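3.2 Open-house sessions

The laundry task was shown to visitors during the February open house at the Pruston building. Visitors came in small groups, and each group watched one session of 20 minutes. A session began with a short talk by one of the authors, followed by the two-arm task and then time for questions. The work area held a front-loading washing machine, and the laundry basket stood on the floor in front of it. Before each session the operator put the machine and the basket back in their starting positions by hand. Figure 2 shows the work area with the machine door open (a) and closed (b), with grippers near the machine in both views. 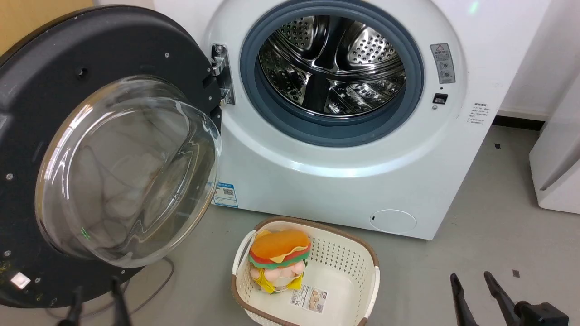

Visitors stood behind a line of tape and were free to talk during the task. We did not ask them to stay quiet, as an earlier session at Nendar had shown that people stop asking questions once they are told to hold them until the end. Questions were written down by a second author along with the step of the task at which they came up. Most had to do with the door. Several visitors wanted to know how hard the robot could pull on it, and whether it could tell a latched door from one resting against the latch. The controller used in these sessions had no direct test for this. It compared the wrist view with stored views of the closed door and went on to the next step if the match was good enough.

The wrist view was also shown to visitors on a monitor beside the tape line. In the first sessions it was updated every 2000 ms, and visitors said they found it hard to connect the picture with what the arms were doing. We changed the interval to 1000 ms and kept it there for the remaining sessions.

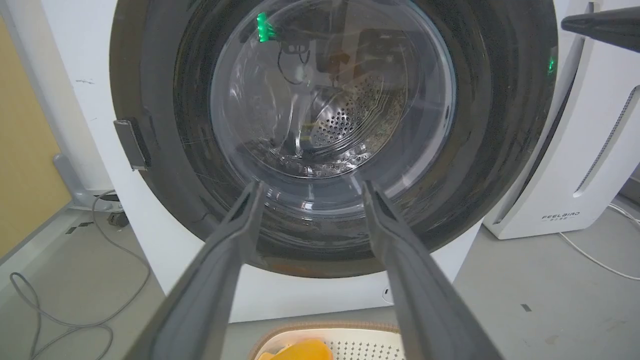

The round glass in the door was a second common topic. Reflections in it change with the position of the arms, and one visitor asked if the robot could mistake them for laundry. We had seen this problem in our own tests, and for that reason the 1180 training views were recorded under more than one lighting condition. No such error was logged during the open house, but the sessions were few and the lighting was kept the same throughout, so we do not treat this as a result.

Figure 2. Washing machine and laundry basket in the demonstration area. (a) Door open. (b) Door closed, wrist view.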